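How to turn an old phone into a bedside clock

I love this little project. It costs next to nothing, it takes an evening, and you end up with a clock that does exactly what you want (no glowing blue digits at three in the morning!). Mine has been running since December and I'm still pleased with it every time I wake up.

What you need

An old phone that still holds a charge
Its charger and a long cable
Something to stand it in
A free clock app with a night mode

Step 1: Clear it out

Copy off any photos you want to keep, sign out of your accounts, then do a full factory reset. Go through the setup again and skip everything you can. You'll need the wifi for one app and for keeping the time right, so do join your network. Leave email and messages off. A clock that buzzes with work post on a Thursday night is no use to anyone.

Step 2: Pick a calm background

Even with a clock app running you'll see the home screen now and then, so choose something quiet. I like pale, soft shapes with plenty of empty space. Busy photos make the digits hard to read, and a bright white picture is horrible in a dark room unless you turn the brightness right down.

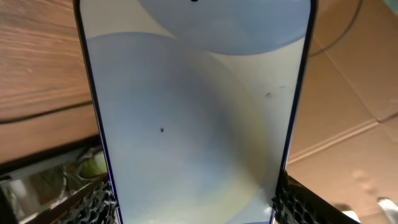 Pale blue circles on an off-white background, very easy on the eyes.

Step 3: Make a stand

You can buy one, but a scrap of softwood works beautifully. Cut a block 20 cm long and saw a groove along it 9 mm deep, tilted back a little. Check the width against your phone before you cut, and try it in an offcut first! My friend Gerrit Vandenberghe made his from an old Verkby shelf and it looks far smarter than mine. Sand the edges, rub in some wax, and drill a hole at the back for the cable if your charging socket is at the bottom.

Step 4: Set up the app

Look for these settings:

Keep screen on while charging
Night mode, with dim red or amber digits
Alarm that gets louder over 60 seconds
Start in full screen

Set two alarms for the first few mornings, one on the old phone and one on whatever you use now, until you trust it.

Step 5: Look after the battery

Check that the phone isn't getting hot, and keep it clear of pillows and curtains. If your phone has a setting to stop charging before it's full, switch it on. If the back ever starts to bulge, unplug it and take it to a recycling point.

Next I want to add a second time zone for my sister, who keeps ringing me at dawn.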